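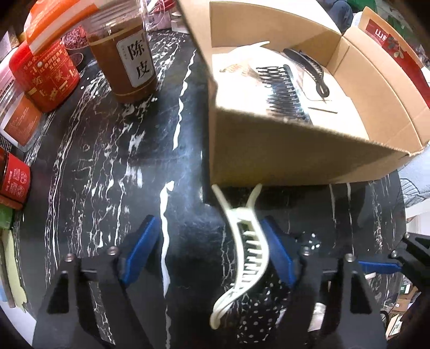

Mola de cabelo de cor creme sobre tampo de mármore preto com veios brancos e cinzentos.

ATA DA REUNIÃO ORDINÁRIA DO GRUPO DE ENSINO DE HISTOLOGIA E ANATOMIA MICROSCÓPICA

Sexta-feira, 26 de outubro

Aberta a sessão às 14h30, na sala de reuniões do Instituto Fagerlund, verificou-se a existência de quórum, com 12 membros presentes e duas ausências justificadas. A presidência leu a ordem de trabalhos, que foi aprovada sem alterações.

Ponto 1. Aprovação da ata anterior

A ata da reunião anterior, previamente distribuída por correio eletrónico, foi aprovada por maioria, com uma abstenção por motivo de ausência. Foi corrigida a designação do segundo capítulo do manual, que passa a ler-se «Tecido conjuntivo propriamente dito».

Ponto 2. Coleção de lâminas

O responsável pela coleção apresentou o inventário concluído no final do verão. A coleção compreende 620 lâminas, das quais 142 dizem respeito a cartilagem e osso. Destas, 44 apresentam perda de coloração ou descolamento da lamela e foram retiradas das caixas de aula. As restantes permanecem disponíveis para as turmas práticas do primeiro ano.

Discutiu-se a substituição do material retirado. Foi proposto dar prioridade aos cortes de cartilagem elástica do pavilhão auricular, por não existir duplicado em bom estado, e aos cortes de osso compacto obtidos por desgaste, nos quais se observam com clareza os canais de Havers e as lamelas concêntricas. Os cortes de fibrocartilagem do disco intervertebral foram considerados suficientes. A proposta foi aprovada por unanimidade.

Foram analisados dois orçamentos, apresentados pelas empresas Kernis e Ceriris. O primeiro inclui coloração com orceína para as fibras elásticas; o segundo oferece apenas hematoxilina e eosina. Deliberou-se pedir à Ceriris um orçamento complementar antes de qualquer decisão.

Ponto 3. Revisão do capítulo sobre tecido cartilagíneo

Foi apreciada a segunda versão do capítulo. Registaram-se as seguintes observações:

a) A descrição do pericôndrio deve distinguir a camada fibrosa externa da camada condrogénica interna, e indicar que a cartilagem articular não possui pericôndrio.

b) O parágrafo sobre nutrição deve referir que a cartilagem adulta é, em regra, avascular, e que os condrócitos dependem da difusão através da matriz.

c) Os termos «grupo isogénico» e «ninho celular» são usados alternadamente no texto. Adota-se o primeiro em todo o manual.

d) Na secção sobre crescimento, convém que o crescimento intersticial preceda o aposicional, seguindo a ordem das aulas teóricas.

Um dos membros sugeriu transferir a placa epifisária para o capítulo do tecido ósseo. Após debate, manteve-se uma breve menção no presente capítulo, com remissão para o seguinte. Votaram a favor nove membros e contra três.

Ponto 4. Plataforma Fletura

Foi dado conhecimento do estado da plataforma Fletura, destinada à consulta de lâminas digitalizadas. O módulo de cartilagem está acessível aos docentes em fase de ensaio. Foram assinaladas duas dificuldades: a escala não acompanha a mudança de ampliação e as legendas surgem, em alguns casos, sem acentuação. A equipa técnica comprometeu-se a corrigir ambas antes da abertura aos estudantes, prevista para janeiro.

Questionou-se se a consulta digital poderia substituir uma das sessões de microscopia. O grupo entendeu que a matéria excede as suas competências e deliberou remetê-la ao conselho pedagógico, acompanhada de parecer escrito.

Ponto 5. Avaliação prática

Foi aprovado o modelo da prova prática, composto por identificação de tecidos ao microscópio e por uma pergunta de desenvolvimento. Cada estudante disporá de dois minutos por lâmina. Os critérios de correção serão afixados com uma semana de antecedência.

Ponto 6. Outros assuntos

Solicitou-se a reposição de óleo de imersão na sala prática. Recordou-se que as objetivas devem ser limpas exclusivamente com papel próprio.

Nada mais havendo a tratar, foi encerrada a sessão às 16h45, da qual se lavrou a presente ata, que, depois de lida e aprovada, será assinada pela presidência e pelo secretariado.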